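Renting a Holiday Apartment With a Shared Kitchen: Your Questions 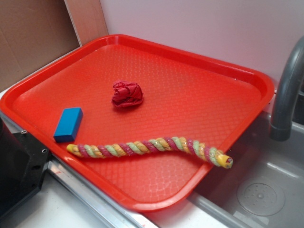 Mirela Lambrechts
Guest relations, Plendik Apartments

I answer the mail from our guests, and many letters ask the same things. So I collected the answers on one page. If your question is missing, please write to me and I will add it.

What does "shared kitchen" mean in your listings?

It means that you have your own bedroom and your own bathroom with a lock, and you cook in a room which is used by the guests of the same floor. In the Itar house this is 3 apartments for one kitchen. In the Furell house every apartment has its own kitchen, so this page is mostly for people who come to Itar.

Is it cheaper?

Yes. The price depends on the season, and in January it is the lowest. You see the full amount before you pay, with cleaning and city tax already inside.

Can I come to the kitchen at any hour?

The door is never locked. We only ask for quiet after ten in the evening, as one bedroom has a common wall with the kitchen. Making tea is fine. Please leave the blender for the morning.

Do I have my own shelf?

You have one shelf in the refrigerator and one in the tall cabinet. Both have the same number as your room key. Please write your room number also on things which stand in the freezer, where we have no shelves for separate rooms.

What can I use without asking?

Salt, pepper, oil, sugar, coffee filters, dish soap, all the pots and all the plates. If something is almost finished, send me a short message. Food that other guests bought is theirs, even if it stands on the counter for a long time.

What happens with the food I leave behind?

If the package is closed, put it in the basket next to the door and the next guests may take it. Open food we throw away on the day you leave. I know it is a pity, but we had complaints in the past and now we are strict.

Who washes the dishes?

Every guest washes his or her own. Our cleaner comes in the morning for the floor, the stove and the garbage, but she does not wash plates. It is okay to leave a pot in water while you eat, please not for the night.

I have a food allergy. Is this kitchen safe for me?

I can't promise it. Other people cook with nuts, milk and wheat in the same pots. For a serious allergy I recommend Furell, and if you already paid for Itar we can move you when there is a free place. You pay only the difference.

Are children allowed to cook?

With an adult in the room, yes. The stove is gas, and for small children the knobs are very interesting.

How many guests may I invite for dinner?

The table has 8 chairs and your neighbors need some of them. Two visitors are no problem. For more, talk first with the other rooms, and if they agree, I also agree.

Something is broken. What should I do?

Tell me, even if it was your fault. For a glass or a plate we don't take money. For bigger things we look at it together, and usually the deposit covers it.

When do I get my deposit back?

We send it around 3 days after you leave. Some banks need longer to show it in your account. If you still don't see it after 2 weeks, write to me with your booking number in the subject line.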